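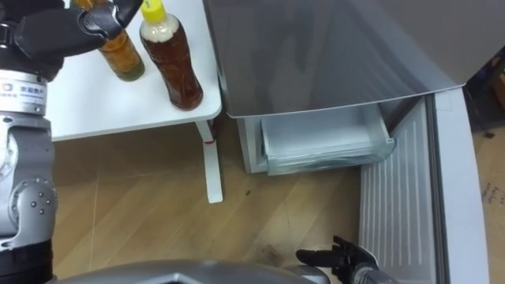
A campus newsletter is a periodical issued by a college or university for its own staff, students and, in many cases, former students. It carries news of appointments, awards, building work, ceremonies and events, and is usually produced by the communications office of the institution. It differs from a student newspaper, which is written and edited by students and is often independent of the administration, and from an alumni magazine, which appears less often and is addressed mainly to graduates.

Terminology

Usage varies between institutions. "Staff bulletin" normally refers to a publication restricted to employees, while "campus newsletter" is used where students are also among the readers. "Gazette" is found at older universities, where the title may also cover the formal record of statutes, examination results and vacant posts. A publication sent only by email is sometimes called a digest, particularly when it consists of short summaries linked to longer items on the institution's website.

History

The earliest campus newsletters were single printed sheets, distributed through internal post or left in common rooms. Their content was largely practical: dates of term, library hours, lists of new staff and notices from the bursar. As institutions grew, departments that had once relied on noticeboards and word of mouth came to depend on a regular publication.

Cheaper duplicating equipment allowed smaller colleges to issue newsletters of their own. Many were typed by a registry secretary and had no named editor. Professional editing became more common as universities set up press and publicity offices, and photographs, feature articles and interviews were added to the notices.

The move to email changed both the form and the timing of the newsletter. Issues became shorter and more frequent, and items could be corrected after publication on the accompanying web page. Some institutions kept a printed edition for retired staff and for employees without regular access to a computer, such as those in catering and grounds maintenance.

Content

A typical issue opens with one main story, followed by shorter items grouped under standing headings. Common headings include research, people, events, facilities and notices. Obituaries of current and former staff are generally printed in full, even where other material has been reduced to a summary.

The calendar of the academic year governs much of what appears. The September issue is commonly the longest, as it introduces new staff and sets out changes to courses, parking and timetables. Issues published near graduation are given over largely to ceremonies, prizes and honorary degrees. The last issue before the winter closure often contains a review of the year and a greeting from the head of the institution.

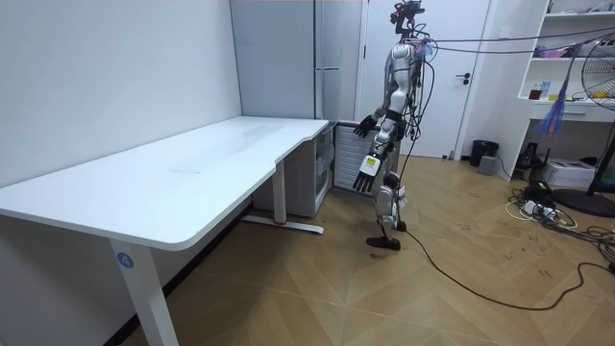
Submissions from readers are accepted by most newsletters, subject to a closing date and a word limit. At Vurnik College the limit for a notice is 50 words, and longer items are returned to the sender for shortening. Commercial advertising is usually excluded, although small advertisements from staff, for accommodation or second-hand furniture, have been a regular feature of many titles.

Editorial control

The editor is normally an employee of the institution and reports to the director of communications. This arrangement has been a source of criticism. In a study of 10 university newsletters, the media historian Prasert Mahawong found that pay disputes and course closures were seldom reported before they had appeared in the local press. He argued that readers treated the newsletter as a reliable source for dates and names but looked elsewhere for an account of disagreements.

Some institutions have responded by appointing an editorial board with elected staff and student members. The board at the University of Vastbridge has six members and may require the editor to print a reply to any article. Letters pages, once common, have become rare in email editions.

Circulation and archives

Circulation figures are difficult to compare, as an email newsletter is usually sent to every address on the institution's list whether or not it is opened. The Vastbridge newsletter has a mailing list of around 2,000. Printed editions were often passed from hand to hand within a department, and the number of copies gives little indication of how many people read them.

Back issues are of value to historians of education, genealogists and former students. Printed runs are generally held in the institution's library or archive, though early numbers are frequently missing. Email editions present a separate problem, in that links and photographs may be lost when a website is rebuilt. Several archives now store each issue as a fixed document at the time of sending.

See also

Alumni magazine
Internal communications
Student newspaper
University gazette

This article was last revised on 2026-08-29.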